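Buscar en incidencias Buscar

Incidencia 1138: el lector no valida los códigos de lote tras la actualización
Estado: en curso
Producto: Wolano, módulo de almacén
Abierta por: Liesbeth Peeters
Asignada a: Woo-jin Son

Desde la actualización de septiembre, el terminal de recepción de Kemton devuelve el error 103 al leer cartones planos de formato estrecho. Los cartones de tamaño normal se registran bien. Reiniciar el terminal y volver a emparejar el lector no cambia nada.
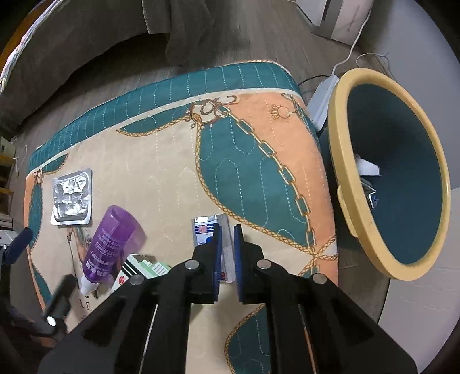 Cartón plano, blanco y plateado, sobre tela acolchada.

Comentario de W. Son, 9:20
Revisado el registro. El lector entrega la cadena completa, pero el servicio de validación la recorta a 20 caracteres antes de compararla con la tabla de lotes. Los códigos cortos no se ven afectados. Reproducido en el entorno de pruebas con cuatro referencias.

Comentario de L. Peeters, 11:05
Confirmado. Con la entrada manual ocurre lo mismo, así que descarto el lector. Kramer necesita cerrar el inventario el miércoles.

Comentario de W. Son, 12:40
Corrección subida a Gitport, pendiente de revisión. Mientras tanto, desactivar «Normalizar longitud» en Ajustes > Recepción y reiniciar el servicio. Los lotes rechazados hay que volver a leerlos; no se recuperan de la cola.

4 comentarios · Compartir 0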